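Drei Stunden Anfahrt für einen Packtisch

Nach Drirville fährt man mit der Regionalbahn bis zur Endstation und dann mit der Buslinie 6, die vor dem Bahnhof genau so lange wartet, bis alle Fahrgäste ausgestiegen sind, und dann ohne sie losfährt. Ich habe also zu Fuß gehen dürfen, am Kanal entlang, vorbei am Möbelhaus Gellotance (Räumungsverkauf, dem Ausbleichungsgrad der Banner nach seit mehreren Jahren).

Anlass war der Besuchertag bei Fodor. Die Firma hat 1935 mit Packpapier und Bindfaden angefangen und beschäftigt heute 285 Leute, die sich damit befassen, wie Dinge in Tüten kommen und die Tüten an die richtige Adresse. Wer mit mir verheiratet ist, findet das keinen Grund, Urlaub zu nehmen. Ich war pünktlich um neun da.

Begrüßt hat uns Norbert Fodor, Enkel des Gründers, mit einer Rede über das Paket als solches. Er sprach frei, was man merkte. Danach gab es Namensschilder zum Anklemmen und Kaffee aus einer Kanne, deren Deckel man festhalten musste. Den Rundgang übernahm Margit Lakatos, und ab da wurde es gut.

Erste Station war das Musterarchiv. 2553 Versandtaschen, Kartons, Hülsen und Umschläge, in Hängemappen sortiert nach einem System, das Frau Lakatos zweimal erklärt hat und das ich zweimal nicht verstanden habe. Ein Herr aus unserer Gruppe wollte wissen, ob man etwas anfassen dürfe. Man durfte, mit Handschuhen. Er hat dann eine Luftpolstertasche angefasst und wirkte sehr zufrieden.

Ich hatte mir für die zweite Station eine Halle vorgestellt, Beton, Neonlicht, Gabelstapler, die beim Rückwärtsfahren piepen. Stattdessen Teppichboden in Büro-Grau und große Fenster. Darauf der Arbeitsplatz, um den es an diesem Tag gehen sollte: ein dunkelgrüner Tisch, eine hellgrüne Kiste und ein Band, ebenfalls grün. Irgendjemand im Einkauf hat einen Geschmack und zieht ihn durch.

Die Sendungen kommen in Kunststofftaschen, die so knittern, wie Kunststofftaschen eben knittern. Mitten auf dem Tisch steht ein schwarzer Ständer auf einer flachen Platte mit Linealstrichen am Rand, und am Ständer steht auf Chinesisch, man möge den Versandschein bitte nach oben legen. Das »bitte« hat mich gefreut. Bei uns im Lager hängt seit Jahren ein Zettel mit demselben Anliegen, auf dem drei Ausrufezeichen und ein Schimpfwort stehen.

Bei Fodor, zweiter Stock 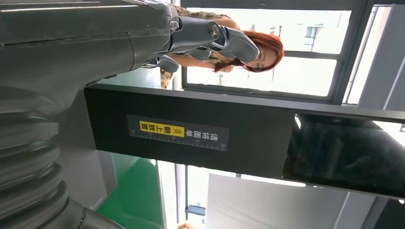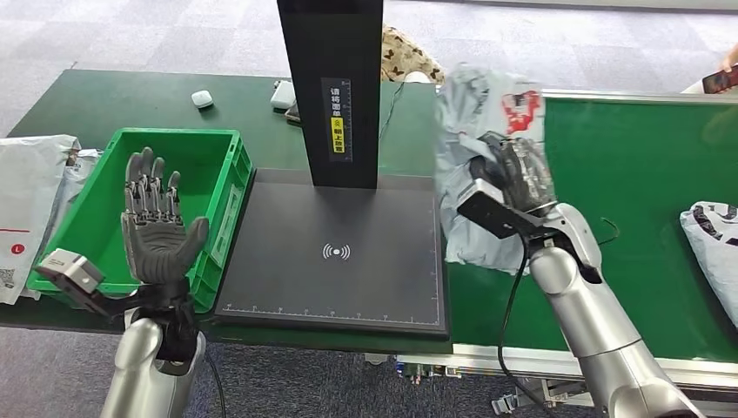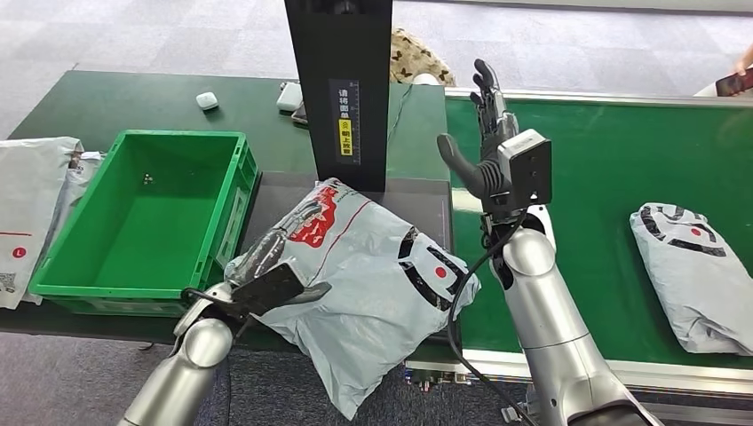

Frau Lakatos ließ uns anschließend raten, was beim Versenden am häufigsten schiefgeht. Die Gruppe tippte auf zu kleine Kartons, auf schlechtes Klebeband und, das war wieder der Herr mit den Handschuhen, auf die Post. Richtig wäre gewesen: Schein nach unten. Eine Tasche hat eben zwei Seiten, und der Mensch erwischt, so ihre Erfahrung, mit bemerkenswerter Treue die falsche. Ich habe mir das notiert und zu Hause vorgelesen. Die Resonanz war verhalten.

Mittags Kantine. Linseneintopf, dazu ein Brötchen in einer eigenen Papiertüte, und in der Tüte lag noch eine Serviette, die ihrerseits eingewickelt war. Man bleibt dem Haus verbunden.

Am Nachmittag hätte es noch einen Vortrag über die Stakska gegeben, eine Klebenaht, die sich ohne Schere öffnen lässt und auf die man hier hörbar stolz ist. Ich habe die ersten zwanzig Minuten gehört und mich an einer Probetasche versucht. Beim dritten Anlauf lieh mir meine Nachbarin ihren Schlüsselbund.

Zum Abschied bekam jeder eine Versandtasche mit Firmenaufdruck, darin ein Kugelschreiber und ein Prospekt. Den Adressaufkleber hatte man schon angebracht, auf der Rückseite. Der Bus stand wieder da, als ich zum Bahnhof kam, und fuhr gerade ab, in die andere Richtung.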